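Nernora Mutual Benefit Fund
Claims Intake Renewal - Second Progress Report
Submitted to the Prastia Workplace Cover Grant Program
Report date: Jul 15, 2024
Prepared by: Jomar Dimaculangan, Claims Operations

1. Scope of this report

The report covers the second reporting period of the claims intake renewal. Work in the period was limited to income protection and funeral benefit claims. Dental and ambulance reimbursements remain on the old intake path and are not discussed except where they affect staffing.

2. Status against the work plan

Intake form revision: complete. The former injury and illness form ran to 15 pages and asked for employer details in three separate places. The revised form asks for them once. The physician's statement is now a detachable section that can be returned directly by the clinic. Subramaniam Actuarial reviewed the revised questions against the policy wording and asked for two changes, both made. The date of first treatment and the date the member stopped work are now separate fields, and the question on prior claims is restricted to the same body part or condition.

Pilot sample: complete. The pilot was set at 300 claims, all lodged through the Dreldale office. Each claim was tracked from receipt to first decision. Claims withdrawn by the member were replaced in the sample, and the replacements are marked in the tracking sheet.

Document scanning: partly complete. Incoming mail at Dreldale is scanned on the day of receipt. Mail sent to the old post office box is still forwarded in batches and can miss the same-day target. The box will be closed when the current stock of reply envelopes is used up.

Member notices: behind schedule. The plain-language notice explaining the waiting period was returned by legal review with a request to restate the offset rule for members who also receive workers' compensation. A second draft is with the reviewer.

3. Findings from the pilot

The main cause of delay was missing wage evidence. Members with more than one employer in the twelve months before the claim often sent pay records from the latest employer only. Assessors then wrote back for the remainder, and the claim stood still until the reply arrived. The revised form now carries a short table for listing each employer and the period worked.

The second cause was late physician's statements. Clinics responded faster when the detachable section reached them directly. Where members carried the section themselves, it was sometimes posted with one or more boxes left blank, usually the expected return-to-work date. Assessors now telephone the clinic for this item and record the answer in the file note - a written correction is requested only if the date changes the benefit period. 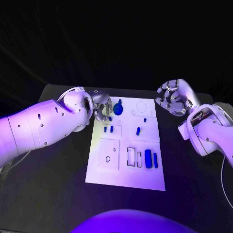
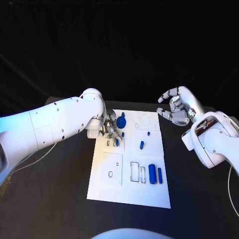

White robot arms over a dark tabletop with a white sheet and blue parts.

No change was made to decision authority during the pilot. Assessors continue to approve claims within their existing limits, and anything involving a disputed exclusion goes to the senior assessor. Two disputed exclusions arose in the period. Both concerned injuries during unpaid travel between sites, and both were referred to Subramaniam Actuarial for comment on how the wording was priced. Comment has been received on one.

4. Data quality

A check of 100 closed pilot files was carried out against the claims register. The most frequent error was an incorrect cause code, mainly strain injuries entered under the general illness code. The code list has been reordered so that injury codes appear first. Register entries for the checked files have been corrected. Files outside the check have not been reviewed, and earlier cause-code reports should be read with that in mind.

5. Budget

Spending on form design and printing is finished and closed below its allocation. Scanning costs are above plan due to the forwarded mail described in section 2. Nernora requests approval to move the unspent printing balance to scanning. No increase in the total grant is sought.

6. Next period

- Issue the waiting period notice once legal review is complete.
- Extend the revised form to all offices in September.
- Close the old post office box.
- Obtain the outstanding comment on the travel exclusion.
- Retrain assessors on the reordered cause codes.

7. Risks

The September extension depends on the notice being cleared first - the form refers to it by title on the front page. If clearance slips, the form will be held back at the other offices and Dreldale will continue alone.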